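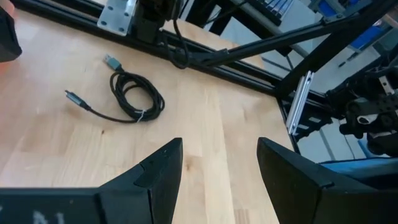

Figure 1. A coiled, braided charging cable held with a white twist tie, on a light wooden tabletop.

3.2 How voters split their ballots

The most exciting part of the Rarkdale league archive is that the full ballots survive. Most second-tier soccer leagues keep the name of the award winner and throw the rest away, so all we ever learn is who came first. Rarkdale kept every ranked slip for its player of the year award across 9 seasons, and Jonalyn Sison typed them all in by hand (a huge job, and we are very grateful for it!). That gives us 500 ballots, each listing a first, second and third choice, along with the voter's home market.

We wanted to know how far voters lean toward players they see every week. A reporter in Sultmont watches nearly all of the home matches there and perhaps two or three of Huluvville's all year, usually on a stream. If familiarity matters, it should show up lower down the ballot, where the choice is less obvious. First place tends to go to a player everyone has noticed. Third place is wide open, and we found those slots a joy to work with.

The pattern came out more clearly than we had dared to hope. Home-market picks were uncommon in first place and much more common in third, and the gap held in every season we looked at. It also held when we left out goalkeepers, whose votes follow their own odd logic (see Section 4). Forwards drew the widest support from outside their own market. Defensive midfielders drew the least, and several of them got votes only from the reporters who covered them.

We then matched the ballots to playing time. Following Berisha and Quintero, we set a floor of 50 minutes per match for a player to count as a regular starter, and we kept only players who reached 3,000 minutes in a season, league and cup combined. This is a strict cut. It drops some lovely cases, such as the Huluvville winger who missed the spring and still came second in the voting, but it makes the comparison between markets much fairer.

One more result deserves attention. Ballots handed in before the final Monday of the season showed a stronger home lean than those handed in after it. Cengiz Kahraman suggested that the televised last round gives distant voters a fresh look at players they barely know, and we find that idea very appealing. Our data can't settle it, as late voters may simply be more careful people. Tülin Güler's interviews with former voters, taken up in Section 5, speak to this point directly and add some wonderful detail on how third choices get made in a hurry.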